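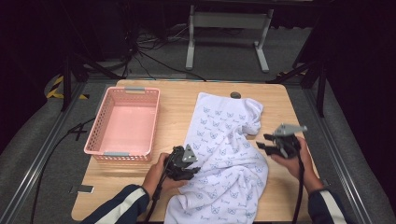
How long does a pair of hand-held grippers take to build? Two weekends if your printed parts come out right the first time, and closer to three if you have to reprint the jaws like I did.

I built mine in the shared workshop in Bristelville, on a bench next to the laser cutter, and this page is the order I'd do things in if I started over. You'll want to read the whole thing before you cut any cable.

Print the jaws first. I used 80 percent infill on the fingers and much less on everything else, and I was glad of it the first time I dropped one. The fingers take the beating. Print them in black if you can, it makes the tips easier to see against a pale tabletop, and print the top mounts in gray so you can tell at a glance which way up a part goes in the drawer.

Next, the trigger linkage. Slide the pin through both arms, add a washer on each side, and tighten until the jaws stop wobbling, then back off a quarter turn. If they stick halfway, sand the inside faces a little and try again. Mine needed 17 screws per hand, and I'd buy a few spares!

Cables are where I lost an evening. Leave enough slack to reach down past the table edge and back up to your shoulder, and clamp each one where it enters the handle — a tug should land on the clamp and never on the solder. Let the left one drop left and the right one drop right. I tried tying them together once and spent the next hour wearing them like a scarf.

Now calibrate. Open the jaws all the way, save that number, close them, save that one. My encoder reads 2000 fully open, yours will be different, and all you really care about is that it comes back to the same reading every time.

For a first practice job I like folding laundry. Put a basket on one side and a rumpled cloth in the middle (a printed one is great, the pattern shows you which way the fabric is turned). Pinch near an edge, lift slowly, and keep your wrists loose. Go for 50 folds before you change anything on the hardware, because half of what feels like a bad gripper is a new pair of hands.

If the fingertips slip on thin cotton, glue on a strip of rubber from a bike tube. Let it cure overnight. I also keep a spare set of fingers in the Reddy box under the bench, already drilled.

Wiring diagram and print files are on the next page.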